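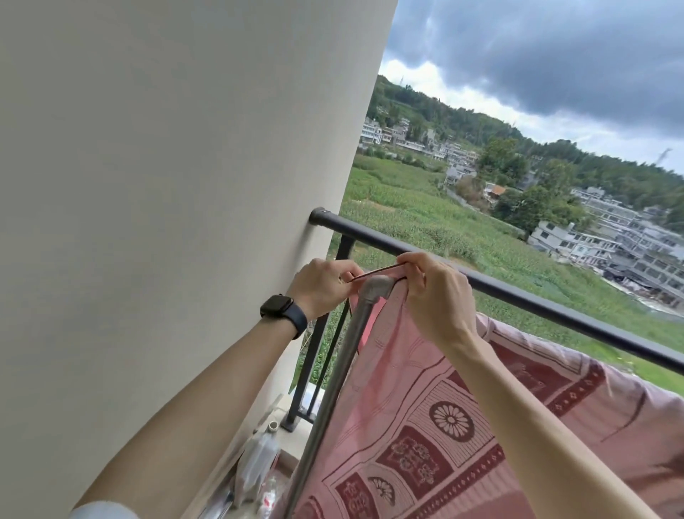
Zitonberg is an adventure game for one or two players, made by the small studio Atomness and set in the hill town of Odera. You play a young messenger who must bring back the 13 bells that were stolen from the town tower. Much of the game happens above the streets, where you go from balcony to balcony, and the people of Odera leave signs for you there. A large pink blanket with a maroon flower pattern, hung from a metal pole, means that the family inside will trade with you. A grey one means you should keep walking. Learn the colours early, as the neighbours do not forgive a wrong knock.

The town has four districts, and each has its own puzzles, music and weather. In Skamcombe, the harbour district, the tide changes which paths are open, so you may need to return at a different hour. The upper district is harder and I would recommend it only after you have the rope and the lantern.

Two players can share one screen. The second player controls Pip, a magpie who can carry small objects and distract the guards - very useful in the market levels. Younger players usually like this role because Pip cannot lose.

Features
30 levels, plus a hidden one in the tower
Three levels of difficulty
Save at any fountain
Subtitles in English and French
Colour-blind mode for all signs and maps

The story and the dialogues were written by Erasto Sang. The full game takes most players a few weekends, longer if you want to find every coin. There are 3000 of them, and the last ones are hidden very well.

What is in the box: game disc, printed map of Odera, sticker sheet. The map is folded, please open it with care.

Item number 3387. New copies arrive in October. Pre-orders are sent in the order we receive them.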